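Place-on-table looks fine from two cameras and still fails
Simulation & Planning board
Posted in February by ristle_dev – 9 replies – 124 views

ristle_dev wrote:

I'm on week three of what my manager described as a small task. Skinbridge (our in-house layer between the perception stack and the planner) has to take a tall ribbed brown thing, hold it upright, and put it down on a table near a coffee machine. In sim. With perfect gravity and a table that never wobbles. My success rate is what you'd get from a well-meaning dog.

Renders from the side, the wrist and the other side: 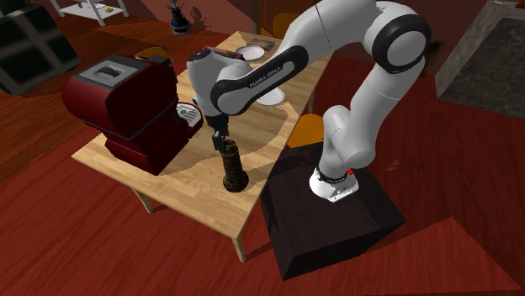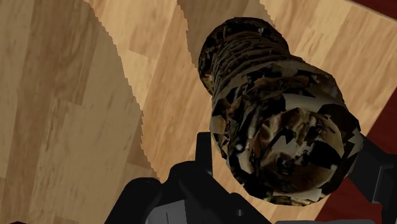
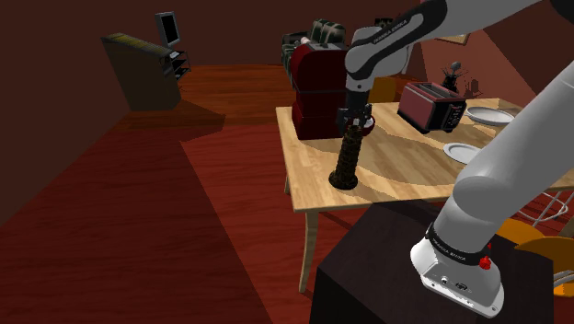
My question is about the wrist camera and how much the planner should believe it. Skinbridge fits a cylinder to whatever is between the fingers, reads off the long axis, and the planner uses that axis to decide what "upright" means. The two room views give me a perfectly sane pose. The wrist view gives me a mess, and I can sort of see its point: up close the texture turns into jagged patches of brown, black and tan, and the near end face has a ragged outline with flakes sticking out all round, so my edge-based fit latches onto the flakes and calls them geometry. Then the axis swings nearly 9 degrees between updates and the planner dutifully tilts a stationary object to match. Is anyone fusing wrist and room cameras in a way they'd defend in public?

torque_and_toast wrote:

Why are you re-estimating the axis after the grasp at all? Grab it, latch the object-to-gripper transform, throw the wrist camera a farewell party, plan with forward kinematics. Your sim knows where the hand is. It's the one thing everyone in this business agrees on.

ristle_dev wrote:

Because it slips. Not a lot, but the fingers are short and the thing is tall. If I latch at grasp time I set it down on the rim of its foot and it falls over like a drunk uncle.

torque_and_toast wrote:

Then that's a contact problem and you're fixing it with cameras.

S. Tian wrote:

Shengli Tian here, I maintain the pose filter in Nava. I disagree with toast, a bit. Slip happens on real hardware too, and a planner that can't take a correction mid-carry will embarrass you later in front of people. But don't feed it raw fits. Look at the shadows in your wrist view: the edges on the floor are stair-stepped. If your edge detector runs on the full image, those are lovely strong edges and at least one dark band sits right behind the far end of the object. I'd bet part of your swing is the fit snapping from the object to the shadow. Mask with the sim's segmentation first, see what remains, then filter.

ristle_dev wrote:

Oh no. I had been blaming the flakes this whole time. The mask is available, I just never turned it on for the wrist stream. There is a TODO with my initials on it.

gimbal_lock_survivor wrote:

Using sim segmentation is cheating, for the record. You won't have it on the real arm.

S. Tian wrote:

It's a diagnostic. He can give it back afterwards.

Reinhold Rothe wrote:

Late-night thoughts from someone who wrote a planner like this for Urnon and regrets portions of it. Your goal is over-constrained. The object looks round enough that rotation about its own axis can be free, so don't hand the planner a full 6-DoF target. Pin the tilt, pin the position, free the yaw. Also stop replanning on every pose update. Ours replanned every 900 ms whether it wanted to or not and the arm looked like it was swatting flies. Replan only when the tilt error has stayed over your threshold for 6 updates in a row. With the coffee machine that close to the drop spot you don't want fresh trajectories invented during the last bit of descent anyway. I'd commit to a straight line down and let a contact check end it.

torque_and_toast wrote:

I agree with Reinhold and would like it noted that his answer is mostly "ignore the camera," which was my answer, with more numbers.

ristle_dev wrote:

Update before bed. Masking on, yaw freed. The swing is much smaller but it's still there, so the flakes are guilty of something after all. Haven't touched the replan trigger yet, that code lives in a file called final_final and I want to be rested for it. If anybody has a cylinder fit that copes with a ragged rim without me hand-tuning an inlier band, please post it. I will also accept sympathy.

Share – 6 likes – Subscribe to thread

Related threads
Ristesine: collision margins shrink after scene reload
Freeing yaw in placement goals (solved, sort of)
Nava pose filter: sensible defaults?
Gripper contact parameters, the long argument, part 2
Planner times out only when someone is watching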